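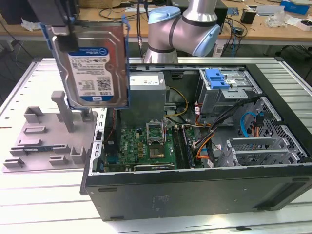
A 1.0TB hard drive in its blue caddy, held in a gripper over an open desktop tower.

4 min read

Taking a computer apart is a fair test of whether machines are ready for shop-floor work, and a better one than folding towels. A towel tolerates a bad grasp. A drive caddy has two rails and a latch, and if it is pulled a few degrees off axis it jams.

My position is that robots can now do perhaps half of this job, and that the half they can do is the half that costs least. I say this as someone who ran a refurbishing line at Panance until June and who would buy the equipment if it worked.

Consider what a desktop tower contains. The drive, the power supply and the expansion cards are rigid parts with known dimensions. A robot arm with a parallel gripper and a decent fixture can handle rigid parts. The fixture matters more than the arm. Posts, slots and stops remove position error before any software has to deal with it, and printed plastic is cheap enough to throw out when the model changes.

Cables are the other half. A SATA lead or a bundle of power wires has no fixed shape. It lies wherever the last person left it, often across the part you want. A technician pushes it aside with a knuckle while reaching for something else and does not register having done so. A robot has to detect the cable, decide whether it is in the way, and move it without unseating the connector at the far end. I have watched systems do each of these steps. I have not watched one do them in sequence for a whole shift.

Temitope Fashola, who plans production at Urnness, disagrees with me. Her argument is that a line does not need a robot that can service any tower. It needs one that can service the tower in this week's lot, and lots are often large. One of hers ran to 2,000 identical units. For that lot, she says, the cables were routed alike and the variation was small enough to program around.

I accept this for her lots. Ours at Kulleck are mixed. The last pallet I checked had 80 machines from enough different makers that I stopped sorting them. Latches differ, screws differ, and some cases have been opened before by people who put them back together wrong. Every new chassis means a new fixture, and fixture time is labor.

There is also the matter of how results are reported. Vendors quote success per grasp. A shop needs success per machine. If a teardown takes 20 grasps and each succeeds 98 percent of the time, a third of the machines will need a person to step in. That person has to be paid to stand there for the other two thirds.

What I would buy today is a cell with 2 arms that pulls drives and cards from towers a technician has already opened and cleared of cables. I would want its price set against technician minutes saved, with interventions logged by chassis type. Yetunde Bassey at Sutherland has promised me figures from such a trial, and I will revise my estimate when they arrive.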